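The small robot that goes through doors, part three

I promised after the last post that I would write about the software side, and several of you have asked, so I try to do it now while I still remember what I did. Those who read only for the soldering can wait for part four.

For new readers, a short summary. I am building a small wheeled robot, called Brendine, which must travel alone from my bedroom to the room next to it and come back. It has two driven wheels, one castor at the rear, a camera on a short mast and a small computer which complains when it is too warm. The base is cut from a sheet of birch plywood at the shared workshop on Millet Street, where I have a shelf and a key. The rest I make at home, in the evenings, on the kitchen table.

In part two the robot could drive straight and turn by a known angle. It could not yet decide anything. I was ready to put it on the floor and let it try, but Gilles Deschamps, who has the shelf above mine in the workshop, told me to stop. He has built three robots of this type and he broke the first one on a radiator. His advice was to build the rooms inside the simulator first and to let the robot make its mistakes there. I did not like this advice. I started the project because I wanted to work with my hands, and I already look at a screen all day in my employment. But a motor with gearbox costs me 9 euros plus the postage, and I had already killed two of them in July, so I listened.

The simulator I use is Muletti. It is free, the manual is written for people who already know everything, and the forum is friendly if you ask with patience. You give it a model of the robot, a model of the rooms and the same control program which runs on the real machine. The program does not know the difference, or in principle it should not know.

The model of the robot was the easy part. I weighed every piece on the kitchen scale: the complete machine is 1735 grams with the battery. The motors I described by their speed with load and not by the speed printed in the shop, which is very optimistic. For the castor I cheated. I replaced it with a ball without friction, and for slow driving this is good enough.

The rooms took me much longer. My first attempt was two grey boxes with a rectangular hole between them. The robot found the hole at once, each time, and I was very proud for one evening. Then Eugénie Masson, who knows computer vision from her work, looked at it and asked me what the camera was learning from a grey box. I had to say that it was learning nothing. A grey box has no furniture which hides half of the passage, no pattern on the floor, and no door which somebody has left half open.

So I threw away the boxes and started again with proper rooms. I took the furniture from a library of free models and spent most of August placing things, moving them again, and correcting the light.
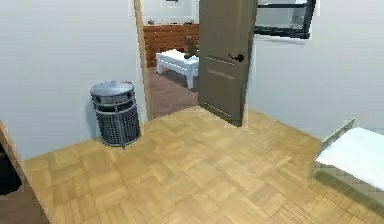 The door was the most difficult object. In the first version it was part of the wall, a solid thing which could not move, and the robot treated it as such. When I made it a separate body with hinges, it started to swing by itself as soon as the simulation began, very slowly, like in a film about ghosts. The reason was a hinge axis which was not perfectly vertical. I had rotated the wall by a very small angle weeks before and forgot about it. I corrected the axis, added a little friction, and now the door stays where I put it.

With a door that is partly open, the robot has to judge if it can pass or not. My program looks at the image for a region where the floor continues, and the parquet in the bedroom is much lighter than the floor behind the doorway. For us this is nothing. For my program the change of colour was an edge, and an edge meant an obstacle. The robot drove to the threshold, stopped, turned left, turned right, and stayed there like a cat who cannot decide. I watched this perhaps thirty times before I understood it.

The solution came from Iolanda Holanda on the Ploltorthorpe robot list, whom I have never met but who answers always within the hour. She proposed not to trust one colour image alone and to compare two images taken from slightly different positions. Something that stands up from the floor moves differently between the two images than something painted flat on it. I wrote this on a Tuesday evening, in a bad mood, and it worked on the second try. The first try did not work because I had exchanged the two images.

After this I could let it run during the night. I wrote a small script which puts the robot at a random place in the bedroom, with a random angle of the door, and gives it 600 seconds to reach the other room. Everything is written in a log, and when it fails I can replay only the last part. The failures are more interesting to read than I expected. Sometimes it goes under the bed and has no idea how to come out. It also has some kind of affection for the corner with the bin, and it likes to push it against the wall. I gave the bin a more realistic weight and this became better, but it has not disappeared.

Some notes for those who want to do the same with Muletti:

Save the room and the robot in separate files. I had everything in one file, and one wrong bracket cost me a Sunday.

Check the units of every model that you download. My first chair was nine metres high.

Set the height of the camera from the real robot, with a ruler, after you have tightened the mast. I measured before tightening.

Do not make the contacts between wheel and floor too perfect. My wheels in reality slip a little when they turn, and a robot which has never slipped becomes too confident.

There is one question where I am still not sure, and I would be glad for comments. The light in my simulated rooms is very soft and equal everywhere. Real rooms in the late afternoon have a strong stripe of sun on the floor, and I suspect that the old problem with the threshold will come back in a new costume. I can add a sun to the simulator, but then the rendering becomes slow and my laptop makes a noise which the neighbours have mentioned. Lambros Makris suggested to change only the brightness of the finished images, by a random amount, and to leave the light as it is. This is quick to do, but it makes no stripes. If somebody has experience with this, please write to me.

Next week I cut the second version of the base, with a lower place for the battery, and I will put the new program on the real computer to see if it can process the images fast enough. I have my doubts. The fan has arrived, but the screws for it have not.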